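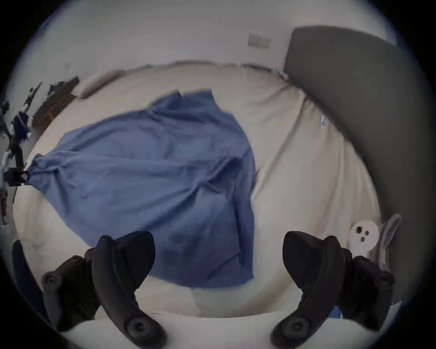
Robots & Gadgets | Ages 8 to 11

Can a robot tidy your bedroom yet?

Jan 26, 2024 | By Lilla Bárány

I hate folding clothes. I've hated it since I was seven, when my job was to match up all the socks in our house (four people, no two socks alike, it felt like). So when people ask me what I'd like a robot to do, I don't say "fly to Mars". I say "please, please fold my shirts".

And lots of you feel the same! After my last page about robots, a reader called Sebastian Ciobanu wrote to me with a very good question. "If robots can build cars," he wrote, "why can't one put my pyjamas away?"

Let's have a go at answering Sebastian.

Why is a shirt so hard?

Think about a brick. If you pick up a brick, it stays brick-shaped. Turn it over and it's still brick-shaped. A machine can be told exactly how wide a brick is and where to grab it, and it'll be right every time.

Now think about a shirt that you've dropped on your bed. Where's the collar? Is that lump a sleeve or a bit of the back? Is it inside out? You can probably tell in a second or so, because you've been putting on shirts for most of your life. A robot looks at the same shirt and sees one big blob of colour with creases in it. Drop it again and it lands as a completely different blob.

It gets worse. When you pull one corner, the rest of the shirt moves too — it slides, it twists, bits of it flop over other bits. So even if the robot had worked out where the sleeve was, it has to work it out all over again after every single tug.

Try it yourself

Put on a pair of thick oven gloves. Now ask somebody to drop a T-shirt on the bed, all scrunched up, and try to fold it using only your thumb and one finger on each hand. Oh, and close one eye.

Tricky, isn't it? Lots of robots have to manage with hands a bit like that. Many have just two stiff fingers that open and shut like tongs. Your own fingertips can feel whether you've got hold of one layer of cloth or two. Plenty of robot fingers can't feel anything at all.

So how do they learn?

The old way was to write down every step. Move left. Close fingers. Lift. That's fine for a factory, where each part turns up in the same spot, but it's hopeless for a bedroom.

The newer way is to show the robot instead. A person does the job again and again, and a camera and a computer keep a record of what the hand did and what it was looking at. Sometimes the person holds a special grabber, with fingers like a robot's, and does the chore with that! The computer then looks for patterns in all those goes.

I asked Roald Söderlund about this. He works on a folding project called Umerik, and he told me his team had recorded 3000 folds before their robot could do a plain T-shirt. I asked how long the robot takes over it. Two minutes! I timed myself when I got home and did mine in 16 seconds (it wasn't very neat).

"And it has to be a T-shirt," Roald said. "Give it a dressing gown and it just sort of stirs it."

What about the other chores?

Some are going rather well. Robot vacuum cleaners have been trundling round people's floors for years, and they're good at it as long as you don't leave your socks about. Dishwashers and washing machines are machines doing chores too, if you think about it. They're just very old news, and you still have to load them.

Shops are having a try as well. Zamfira Avram runs a shop called Fullov, where a robot rolls up and down at night checking which shelves need filling. It spots the gaps nicely. Filling them is still a job for Zamfira and her brother-in-law, as the robot hasn't got any arms.

Making a bed, though? Changing a duvet cover? I find that hard, and I've got two hands and a lot of practice. I once ended up inside the cover.

So, Sebastian, my answer is "a little bit, slowly, and mostly T-shirts". I think a robot that can put your pyjamas away will come along one day, but I wouldn't leave them on the floor until it does.

Got a chore you'd like a robot to do? Write and tell me which one, and what you think would be the hardest part. I'll put my favourites on the next page.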